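Plulix folding work table, large, white — four months in

Bought this in May for the back room. Wanted something big I could spread out on and fold away when the in-laws come. Paid more than I meant to. Quick write up as I've got to be out the door, sorry for any typos.

Delivery and box

Came on a Thursday, one box, very heavy. Hartono delivered it and the driver wasn't keen on the stairs, fair enough, so it lived in the hall until the evening. Packaging good, corner bits all in place, no dents. Instructions are a single sheet with drawings the size of a stamp. Bolts in a bag, 13 of them, the sheet says 12. Still got the extra one in a drawer.

Putting it together

Says 20 minutes. Took me 27 and I'd done the legs wrong once by then. The two long rails look the same and aren't — check for the little hole at one end before you tighten anything. Allen key supplied is soft rubbish, use your own. Second pair of hands needed for turning it over, don't try it alone.

The top

Best thing about it. Plain, smooth, matt, no glare off the window in the mornings which was the main problem with my old one. White shows everything though. You can find a black lead or a dropped screw on it straight away, and you can also find every crumb. 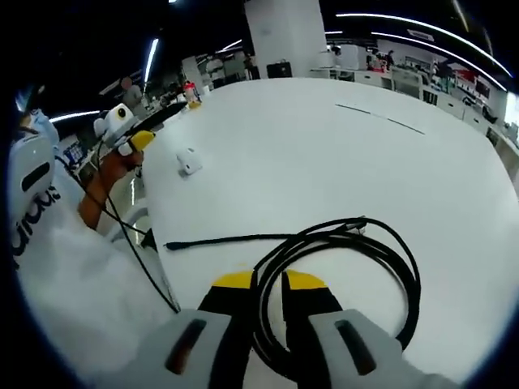
Cleaning

Tea wipes off if you catch it. Biro doesn't, or not with water. I used a bit of Warska cream cleaner on a cloth and it came up ok, slight dull patch if you get your eye down level with it. Felt tip, forget it. Put a mat down if you have kids. Don't use the rough side of a sponge, did that in week two and regret it.

Wobble

A bit. Fine for laptop, sewing, wrapping, sorting post. Not fine if you lean on one end and write hard. Got better after I went round all the bolts again a fortnight later, so do that. My floor isn't level either so can't blame it all on the table. The screw feet help but only go down so far, ended up with a folded bus ticket under one.

Wires and where they go

My main moan. No hole, no tray, no clips, nothing. For a table sold for "home working" that's poor. Everything has to come over the back edge and then it slides off when you unplug. I've got one charger lead that's been on the floor more than on the table. Stick-on clips from the pound shop do the job, 4 in a pack, but they leave a mark if you move them and I've moved them twice.

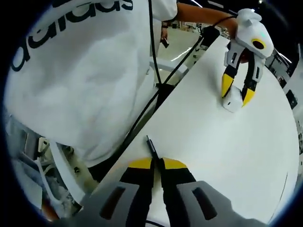 They do sell a cable tray as an extra, out of stock every time I've looked. Emailed to ask when it's back and got one of those we value your enquiry replys. The Fluluser one is meant to fit if you drill it yourself, haven't dared.

Folding

Legs fold flat with a catch each side. Catches were stiff to start with, easier now. Mind your fingers. Folded it's still a big lump and it won't go behind our sofa like I'd planned, lives behind the bedroom door instead. Measure first.

How it's lasted

About 2000 hours on it they reckon for the hinges or some such, no idea how you'd test that. Mine gets folded maybe twice a month. One rubber cap has come off a foot, glued it back. Edges all still good, no chips, and it's been knocked by the hoover plenty.

Would I buy again

Probably yes, in the sale. Not at full price with no cable tray. If you've got the room to leave it up all the time I'd get a fixed one and save the money. Four stars, would be five if they sorted the wires and the daft instruction sheet. Will update if the hinges go.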